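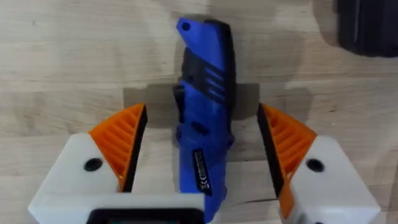
Fotos: arquivo do projeto Urkasura. Pode reutilizar, só peço que cite a fonte.

LEIA-ME: Urkasura, coisas de bancada
Última atualização: 31 de outubro

Oi! Este é o leia-me do Urkasura, meu conjunto de imagens de ferramentas e miudezas em cima de uma bancada de madeira clara. Comecei em junho, com uma pasta que se chamava "estilete_teste" (quem nunca?), e a coisa foi crescendo até chegar a 3000 imagens em 42 pastas, uma por sessão.

O que tem dentro: o estilete azul é a estrela, disparado. Tem também tesoura de cabo rosa, ferramentas de mão em laranja e preto, peças de plástico verde dentro de um pote cilíndrico marrom e mais um monte de coisinha que fui juntando. 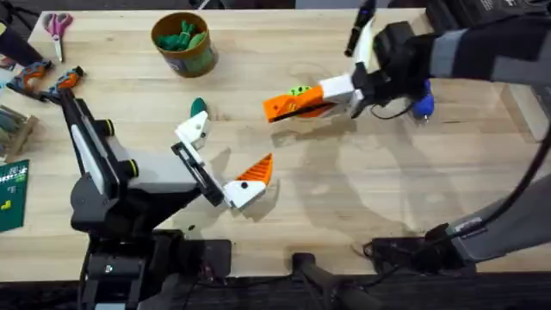 Os nomes das pastas seguem o padrão objeto_sessao, tudo minúsculo e sem acento. Se você achar um "tezoura" perdido, é erro meu mesmo, e prefiro deixar assim até a próxima versão para não quebrar o script de ninguém. As etiquetas ficam num CSV separado por ponto e vírgula, com 3 colunas: arquivo, objeto e cor.

Na coluna cor fui bem simples. O estilete tem corpo azul com partes pretas e entrou como "azul", ponto final. Pensei em criar "azul/preto", mas aí ia ter que refazer tudo!
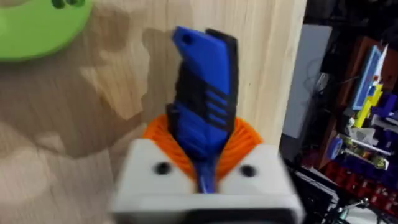

Para baixar, o pacote completo está no espelho da Rudeck, e existe uma amostra de 400 imagens no da Clakier, ótima para quem só quer dar uma olhada antes (recomendo começar por ela). As duas cópias usam o mesmo CSV.

Uma coisa que ainda me incomoda: peça laranja demais, tudo com a mesma etiqueta "peca_laranja". Perguntei na lista do Fakhoury o que fariam no meu lugar.

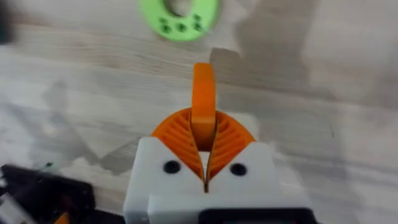
Fakhoury respondeu que separaria pelo formato, lisa de um lado e com nervuras do outro, e que a cor sozinha não ajuda quem está procurando uma peça. Gostei, vai entrar na próxima versão, com uma coluna "forma" no fim do CSV para não bagunçar a ordem das outras.

Achou etiqueta trocada? Abre um chamado com o nome do arquivo e a linha do CSV que eu corrijo.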